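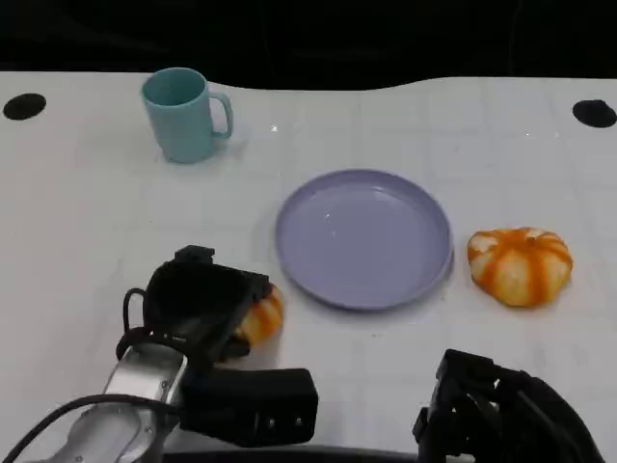
When my mother-in-law, Isla Shearer, moved from her house to a flat with two rooms, she took with her forty years of tableware and almost no cupboards. I had come to live in Pasbridge only that winter, and I was given the task of helping her to choose. In my country a family keeps one set for every day and one set for guests, and the second is used perhaps at Easter. In Isla's kitchen there were many sets, none of them complete, and every piece had a history. The good china went to her daughters. The thing she would not give away was the plastic, the kind of light teal mug and round lavender plate with a raised rim that one sees at picnics and in nurseries. I thought then that she was sentimental. Now I think she understood something about eating together which I had not yet learned.

Plastic tableware has a poor name today, and partly it has earned it. But the heavy, reusable sort belongs to a different story from the thin cup which is thrown away after one drink. It came into ordinary homes in the years after the war, when people were tired of grey and brown and wanted their breakfast to look cheerful. It could be dropped. It could be given to a child of two without fear. For families who went camping, or who lived in a caravan for part of the year, it was a small freedom.

In Pasbridge this story has a local chapter. On the road to the harbour there was a moulding works called Plalel, which made picnic sets, egg cups and trays. It was never a large place. A wage book from its best year lists 391 workers, and most of them were women who lived close enough to walk home at noon. Senga MacBrayne started there at fifteen, on the trimming bench, where the rough edge was taken off every plate by hand with a curved knife.

"You learned the colours before you learned the names of the girls," she told me. "There was a pink nobody could get right. One batch like a rose and the next like a plaster for your knee."

We spoke in her kitchen, where she served me soup in a Plalel bowl the colour of mustard. She is proud of the bowl but not gentle with it. It has been through the dishwasher so many times that the shine is gone, and the inside is covered with fine scratches from spoons. She says that this is how a bowl should look. She has no patience with collectors, who come to her door from time to time and ask if she has anything in its original box.

The collectors do exist, and they pay well for certain things. A dealer named Bianchini, who keeps a narrow shop behind the bus station, showed me his catalogue of moulded ware, which has reached 2,742 entries. He writes every one by hand on a card. He began with glass, he explained, and came to plastic when he could no longer afford glass. At first he was a little ashamed of it. Then he noticed that customers who walked past his decanters without a word would stop in front of a beaker and start to speak about their grandmother.

He taught me how to look at the pieces. You turn the plate over and search for the small round mark in the middle, where the material entered the mould. You feel along the rim with your thumb. Old pieces are often heavier than they seem to the eye, and when you tap them with a fingernail they give a short, dry sound. The newer ones, for example those of Turkitz, who still sell a picnic set in 4 colours, are softer and have a rounder edge. Bianchini does not look down on these. He has some at home, he admitted, for the balcony.

I asked everybody the same question: why do we keep such things? The answers were seldom about beauty. One woman at the market told me that her plastic plate was the only thing she carried herself when her parents moved house, and she was six years old. A man who fishes from the pier said that tea tastes wrong to him out of china, too thin, as if somebody important is coming. Senga said she keeps hers because they are not broken, and she found the question rather foolish.

There are also good reasons to be careful. Very old pieces should not be used for hot or sour food, and a plate with deep cuts is difficult to clean properly. Melamine does not belong in the microwave, whatever your aunt did with it. If you inherit a set and you are not sure of its age, it can hold keys, or onions, or stand under a plant. Bianchini recommends warm water and a soft cloth, and he becomes quite angry on the subject of steel wool.

The works closed in December, many years ago now, and the building was afterwards a carpet shop and then a car park. Some of the moulds were sold abroad. The rest, according to Senga, went for scrap on a single lorry, and the driver was given a set of egg cups for his trouble.

Isla, in the end, kept her plastic in the cupboard beside the kettle, at the height of her hand. The good glasses are on top, where she needs the steps to reach them. When we visit on a Sunday afternoon she does not ask what we would like to eat from. There is cake, usually a little burnt on one side, and the plates do not match, and my son always takes the yellow one before his cousin can get it.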